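Arm drops into chassis after protective stop - memory removal cell
Forum: Cell Integration > Faults and Safety
8 replies

tonu_lill
Posted Monday, 7:42
We have a teardown cell for desktop towers. Case on its side, cover off, arm comes down from above and pulls the memory, then sets it in a printed fixture plate next to the case. It ran fine for 49 towers. On the next one it went into a protective stop on the way down, the operator cleared it from the pendant, and the arm dropped 8 mm before the brakes caught. It bent the CPU retention lever. No one was near it, but the operator does reach in there to free stuck modules. Controller log says joint 3 torque deviation, code 1520. Has anyone seen this?

wendholm_graca
Posted Monday, 8:15
Check the payload setting first. If the gripper was swapped and the mass never updated, the arm holds the wrong weight when the brakes release and it sags.

tonu_lill
Posted Monday, 8:31
Gripper was changed in March. I set the payload myself, 800 g.

wendholm_graca
Posted Monday, 8:40
With or without the fingers and the cable?

tonu_lill
Posted Monday, 9:04
Without. I'll weigh it all together.

Jaanus V
Posted Monday, 9:22
I don't buy payload. A wrong payload would sag on every start, and you got through 49 with no trouble. I'd look at the cable. We had a Pandach arm where the gripper cable caught on a drive cage on the way down. Torque climbed, it stopped, someone cleared it, the cable slipped free and the arm jumped. Looked just like a brake fault.

wendholm_graca
Posted Monday, 9:50
Normal starts are from the home pose, where joint 3 carries very little. This one was a restart with the arm stretched out over the case. The two are not the same. Could be both causes, of course.

ilze_r
Posted Monday, 11:10
Whichever it is, stop letting people clear a protective stop with the arm inside the chassis. Our rule at Lockwood is that the operator steps back, clears at reduced speed, and the first move is straight up. Hands stay out until the arm is parked and drive power is off. 8 mm is enough to break a finger against a steel case edge.

tonu_lill
Posted Monday, 14:26
Agreed on the restart rule, it's on the cell door now. Weighed the gripper with fingers and cable and my number was low, so Graça has a point. Payload is corrected. I also think Jaanus may be right about the cable - there is enough slack in it to reach the cage if the wrist turns the wrong way. I'm going to clip it closer to the arm and repeat the restart over a scrap board before anyone goes back to production. Cell is locked out until then. Pictures attached so you can look at the cable run.

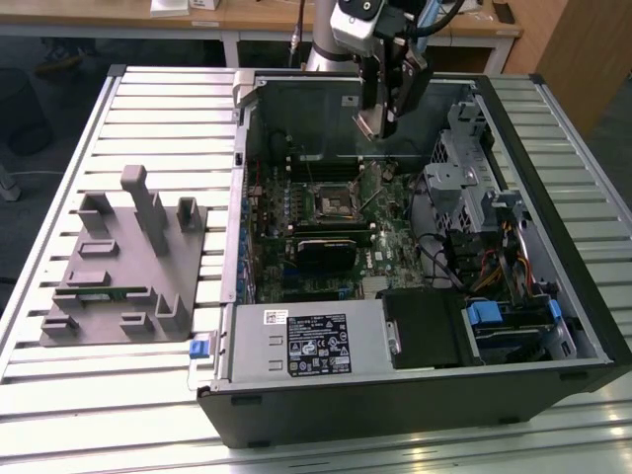
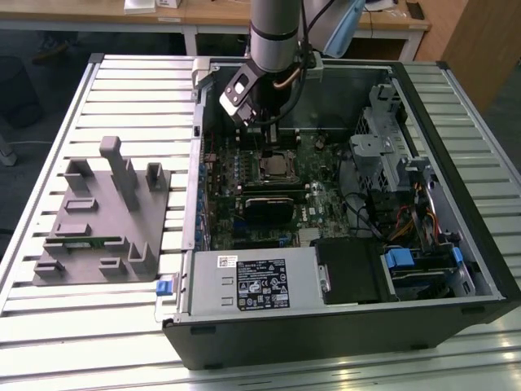 Attachments: gripper and cabling over the open tower, fixture plate on the left in both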